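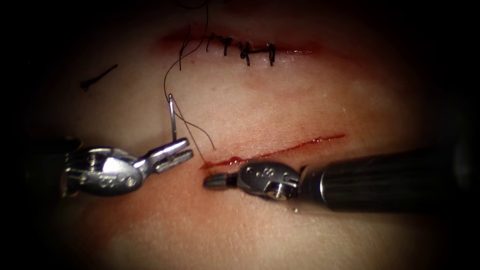
Suture bench FAQ – setup, daily care, small repairs

4 min read

Updated 8 March 2022. Covers the two-arm practice bench only. For the cart and the foot pedals ask Helge Moen.

What do I do first in the morning?
Power on the controller, then the arms. Wait for both to finish homing before you put a hand anywhere near the pad tray. No instruments on during homing. Then camera, then light.

Which instruments go where?
Open jaws pair on the left, the narrow tip on the right. You can swap them but the saved start positions assume this way round, so you'd have to re-teach both.

It says "tool not seated" and the tool is clearly seated.
Take it off, wipe the adapter plate with a dry cloth, put it back and push until it clicks. Still there? Look at the little discs on the back of the instrument, one is probaly stuck. Turn it by hand a quarter turn. If that fails use the Ladex spare and leave the bad one in Anayeli's tray with a note.

How long does an instrument last?
We pull them at 1000 cycles. The log counts for you. The oldest one was at 811 on the last check, so nothing is due yet. Pull sooner if the jaws slip on the needle or don't line up when closed.

The needle keeps rotating in the jaws.
Worn grip faces, or gunk. Soak the tip only, soft brush along the grooves, rinse, air dry. Don't use the metal brush. If it still turns under light load, it's done.

What pads do we use?
Skisel, the plain ones. Clamp all four corners, snug, not stretched – a stretched pad gapes when you cut it and the stitches pull through. Two cuts per pad, then flip or bin.

Can I leave thread ends on the pad?
Clear them between runs. Short bits get into the wrist joint and you won't see them in there. Fermín dug one out in November, took him most of an afternoon.

The red fluid is getting on the instruments.
Fine on the tip. Not fine past the wrist. Use less, a few drops along the cut is plenty. Wipe down before it dries, it goes sticky and then the pivot pins drag.

Picture is dark at the edges, bright in the middle.
Normal with the spot light. If the middle is blown out and you loose the thread, turn the lamp down before touching exposure.

When do I recalibrate?
After any instrument swap that needed force, after a bump, after moving the camera. Routine is 2 in the service menu. Takes a few minutes, stay with it.

Error 1237?
Cable tension. Stop, power off, tag the arm, call Gisela Daza. Do not clear it and carry on.

Related
Changing the lamp on the Quiroga stand
Pravine controller – backing up saved positions
Ordering pads and thread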